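Manee Chaimongkol had the beds made and the doors open by nine on Thursday. The open day at Navadwood, a former guesthouse on the edge of Trellville, ran until late afternoon, and 87 people signed the book.

Chaimongkol runs the laundry handling project there. She was a hotel housekeeper before she moved into training, and she still talks about the job in those terms.

"People come in expecting a robot that folds shirts," she says. "We show them the step before that. Someone holds a gripper, picks up clothes, and the recording goes to the people who write the software."

Eight operators work in the house, in shifts of three hours. Each one is asked for 300 pickups a week. Chaimongkol says the first few days are slow for everyone.

"Your hand wants to pinch and twist. The gripper only opens and closes. You have to come straight down on the cloth, and you have to choose where."

Visitors could try it after lunch. Panya Siriwan, who trains the new operators, stood next to them and said very little. Asked what he looks for, he mentions the approach first.

"Most people are too fast," he says. "Then they close on one layer when they wanted two, or they get the sheet as well. I let them do it a few times before I say anything."

The rooms are deliberately ordinary – patterned bedding, clothes in piles, household furniture left where it was. Chaimongkol turned down an offer of plain gray tables from a supplier.

"I've cleaned a lot of bedrooms," she says. "I never saw one that looked like a lab."

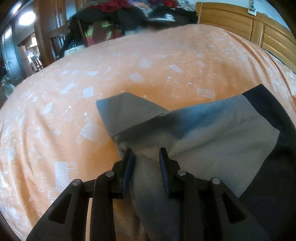

The gripper open over gray and black fabric on one of the beds at Navadwood.

Siriwan's own complaint is about dark clothes. Black on black is hard to judge by eye, he says, and he would like better lamps before winter. Chaimongkol has asked for them.

The next open day is planned for April. There will be 46 places for the hands-on session, and children can take part with an adult.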